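Comparing finger pads, round two: the jewelry test

7th May

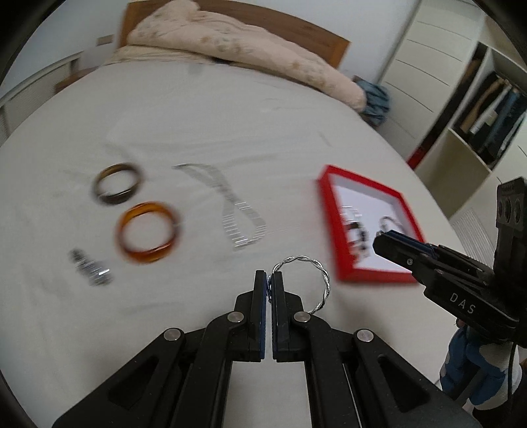 Twisted ring in the left gripper, red tray waiting on the right.

So after the last post a few of you asked why I keep testing grippers on things like sponges and tennis balls, which pretty much any jaw can hold. Fair point! I went and dug out the most annoying stuff I could think of: bangles, bracelets and little hoops, all spread out on a white sheet, with a red tray to drop them in.

I'm comparing two sets of pads for the hand-held pair. One is the Nurnell set, the softer one, and the other is from Loltora, a bit stiffer and (I think) cut a little squarer at the tip. I paid 18 dollars for the Nurnell pads and 9 for the Loltora ones, so I was really hoping the cheap ones would win.

They kind of did? On a thin ring like the silver twisted one, the stiff pads let me feel when I've got it, and I can stand it up on its edge without it rolling out sideways. The soft pads squish around the wire and then the ring swivels, and you end up chasing it across the bed. Super frustrating. Bigger pieces are another story - the amber bangle is slick and wide, and there I'd take the Nurnell pads every time.

Link bracelets are still my nemesis. You pick up one end and the rest drags behind, so I've started bringing the other gripper in to catch the tail. Two hands, two triggers, and my wrists get tired way sooner than I'd like.

The recordings go into Firnimero, where I tag each grab by pad type. I'm at 239 grabs now and the tagging is slow going (yes, I know I should script it). I still want to try the Juntunen pads, but they're out of stock until September, so if anybody has a spare set, drop me a comment!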